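Lightfoot Translation: Frequently Asked Questions for Publishers and Film Distributors

Last updated June 2, 1999

What file formats do you accept?
Plain text, RTF, and Word 6 or later. For page layouts, send the layout file with all linked text and a printed proof. PDF files can be used for quoting only. Text extracted from PDF loses its line breaks and has to be rebuilt before translation, and the rebuild is billed by the hour.

How is the word count calculated?
On the source text, after repeated segments are removed. Footnotes, captions and index entries are included. Running heads are counted once.

Is there a minimum charge?
Yes. Any job under 2000 words is billed at the minimum rate, except corrections to a text we have already delivered.

How many people work on a book?
2. One translator and one editor, both native speakers of the target language. Long reference works may be split between translators if the client agrees in writing. The editor then keeps the term list.

What is a term list, and do I have to supply one?
A term list is a two-column table of source terms and approved translations. You do not have to supply one. If you do, it overrides our own choices. The Zandex catalog used a client list throughout, including spellings that our editor had queried.

Do you produce subtitles?
Yes, from a dialogue list and a time-coded VHS copy. Subtitles are limited to two lines. We return a text file with in and out times. We do not burn titles onto film. Burkby handles that step for most of our distributors and accepts our files without conversion.

Can you work from tape alone?
Yes, but transcription is quoted as a separate job, and we do not guarantee names of people or places that are not spelled out somewhere in the material.

Who owns the translation?
The client, on full payment. Until then the rights stay with Lightfoot. Translator credit on the copyright page is required for books and optional for catalogs.

How long are files kept?
Two years from delivery. The Keda manuals are held longer under a separate agreement.

Whom do I contact?
Books and catalogs: Raphaël Riviere. Film and video: Lachlan MacKinnon. Quote requests received by noon are answered the same working day.

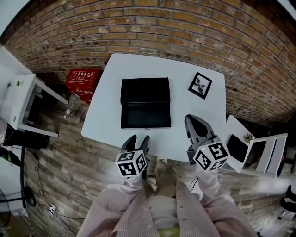

Open box and small framed picture on a white table.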